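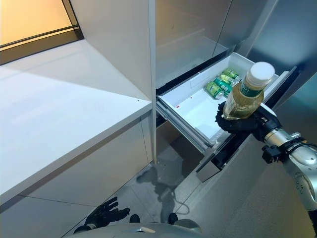
Our Stutis arm has started letting go of things. It doesn't fumble them, it opens its hand with full confidence, as if it had been asked to. The job is putting drinks away in a pull-out refrigerator drawer: carry the item across, hold it over the bin, lower it, release. Cans go in without fuss, and there are four green ones lying on their sides at the back to show for it. The tall bottle with the white cap is the trouble. The arm gets it over the bin, pauses, and some of the time the fingers open right there, well before the lowering move. I've logged 152 runs with that bottle and 32 early releases. The log says fault 962 every time, and the manual says 962 is "hand status," thank you very much.

Things I have already done: swapped the hand cable, cleaned the fingers, lowered the speed, raised the grip force one notch. The floor of our kitchen corner at Sernham is now very clean, from all the mopping.

It also did it once at the table with the pale yellow item, the one with the white flowers and the blue butterfly on it, held sideways. That one doesn't belong to me and I would like to stop dropping it. Is this a grip problem or a software problem? 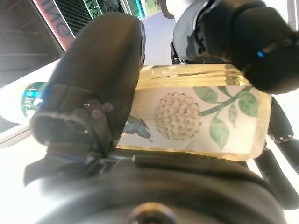 2 replies

gripe_strength

Had this. Grip too weak. Turn the force up until it stops, and put rubber tape on the fingers. Worked for me with jars. If the bottle starts to dent, go back a little.

overtorqued

Please don't do that yet. A weak grip slips, and you'd see the bottle slide down through the fingers. Yours open, so something is telling them to.

On the Niven controller the hand has its own watchdog. If it doesn't hear from the main program for 500 ms, it logs a hand status fault and goes to its safe state. The factory safe state is "open," which was presumably chosen by someone who pictured a trapped finger and never a bottle. Your pause over the drawer is the suspicious part. If the program waits there for the camera to finish, and the wait blocks everything else, the hand hears silence and lets go. Cans may simply get a quicker answer from the camera.

Put a timestamp on every message to the hand and compare with the fault time. If I'm right, move the keep-alive out of the main loop. I would leave the watchdog time alone — stretching it only hides the gap.

Then look at the safe state. Ours is set to "hold position," but we have a fence and a manual release. If people reach into that drawer while the arm is live, go through your risk assessment before you change it, and make sure everyone knows how to get a hand out of the hand. Until it's fixed, test with an empty plastic bottle and keep your feet back.

One more possibility: Trimari adapters drop the connection when the plug is loose. Wiggle it with the power off.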